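September, late, kettle just gone off

I meant to write this up last night and fell asleep on top of the covers with my socks on, so it's going in now, over breakfast, while I can still remember which screw went where.

The wrist is back on. I'll put that first so that if I ever flick back through these pages looking for the day the wrist went back on, there it is. It took the whole of yesterday afternoon and a fair bit of the evening, and I have a blister on the side of my thumb from the short hex key, the one I always say I'll replace with a proper T-handle and never do.

The trouble all along was the adaptor plate. The first one I drew up for the Gerkow (I still call it the Gerkow, though by now it's got so many other bits bolted to it that the name is mostly sentiment) was a millimetre too thin behind the flange, and every time the arm reached out any distance the whole gripper would nod, ever so slightly, like someone dozing off on a train. You wouldn't notice it on a big chunky object. On anything small you'd line up perfectly and then the fingers would dip on the way in and push the thing off sideways. I spent most of August blaming the software for that. I rewrote the approach twice! I feel a bit silly about it now, but I did at least end up with tidier code, and I've told myself that counts.

So the new plate is thicker, with a rib across the back, and it took two goes on the printer before I got one I was happy with. The first lifted at a corner overnight. The second came off the bed clean as a whistle and I carried it around the house in my pocket for a whole day, which probably says something about me. The spare fasteners came from Pakaneo in one of those enormous boxes with one tiny bag rattling around in the bottom of it. I ordered 300 because the price break was so good, and I used a handful, so if anyone in this family needs a small screw in the next decade they know where to come.

After lunch I cleared off the kitchen bench and did the fitting there, because the garage light is still on the blink. Then the cables. I'd forgotten how much I dislike the cables. They have to have enough slack that the wrist can turn right round without pulling, and not so much slack that they catch on the elbow, and the difference between the two seems to be the width of my little finger. I've left them looping a bit wild for now. I'll dress them properly with the braided sleeve once I'm sure I won't be taking it all apart again, and I know perfectly well that I wrote that same sentence in the autumn.

By the time it was powered up and homed and had stopped complaining, the sun was well round and I thought, right, a bowl. I've been wanting to try it over a bowl for weeks. Flat tabletop work is fine, it teaches you a lot, but a bowl has a rim, and a rim is a thing you can hit.

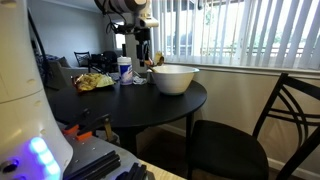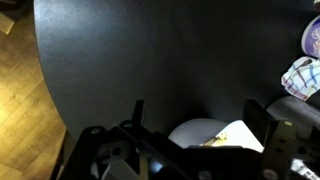
What I like about working at the round table is that the arm can get in over it without the base having to be shoved hard up against the edge. With the bench I was forever shuffling the base forward and back. With the table I can leave a bit of a gap, sit on the other side in a chair with the laptop on my knees, and watch the fingers from their own height, more or less. It's a much nicer way to spend an afternoon than crouching.

I did the runs slowly. I had the speed turned down to 80 in the settings, on a scale I made up myself months ago and have never properly related to anything in the real world, and I should do that, I really should. It's on the list. The list is on the back of the Barrera catalogue and has been added to in three colours of pen.

The view from the wrist takes some getting used to. The fingers come up from the bottom and everything else seems a long way off and tipped over, and the curve of the table edge makes you think you're about to slide off the side of the world. I did work out that if I close the laptop's other windows and only watch the wrist, I get a better sense of the gap between the fingers than I do from my chair. From the chair I'm judging by the bowl. From the wrist I'm judging by the fingers themselves. I'd like to have both up side by side, but my screen is small and my eyes aren't what they were, so it may mean begging the old monitor back from the spare room.

Light is going to be a problem, I can see that already. Where the day comes in it's lovely and bright, and then the grip end of things goes nearly black, and I've got a black gripper against a dark table, which was not my cleverest bit of planning. I did think about a strip of white tape along the inside of each finger. Or a tablecloth! A plain one, in cream or something. I'd have to iron it though, or the creases will confuse it, and then I'd be ironing for a robot, and I'm not sure I'm ready to be that person.

I went back over the log before bed. It ran to 154 lines, most of them me nudging it a hair to the left and then a hair back again, and I read them all with a cup of tea as if it were a novel. There's a pattern in there, I think. I overshoot when I come in from the far side and I don't when I come in from the near side, so there may still be a touch of play somewhere in the elbow. It could be the belt. It could be the bearing I pressed in by hand last winter because I was too impatient to wait for the vice.

The Flerkier controller behaved itself, I should put that down too, as I've been rude about it in these pages more than once. It stayed connected the whole time and the fan didn't do its hairdryer impression. I've moved it off the carpet and up on a couple of offcuts so it can breathe, and I wonder whether the poor thing was only ever too warm.

Jobs for when I'm next at it, before I forget. Check the elbow for play with the power off. Try one finger with tape and one without and see which I can pick out more easily from the wrist. Measure what 80 is in real speed, for heaven's sake. Find the calipers, which I had in my hand yesterday and have not seen since. Put a drop of thread locker on the plate screws, but only after the elbow's been looked at, otherwise I'll be undoing it all with a hot iron and a lot of muttering.

I'm quite achy this morning, in the shoulders mostly, from leaning. But I slept well, and when I came out to fill the kettle I gave the wrist a little push with one finger, the way I used to with the old plate, to see if it would nod. It didn't nod. I pushed it again after the toast.

Rain on the way by the look of it, so the washing had better come in before I get started on that elbow.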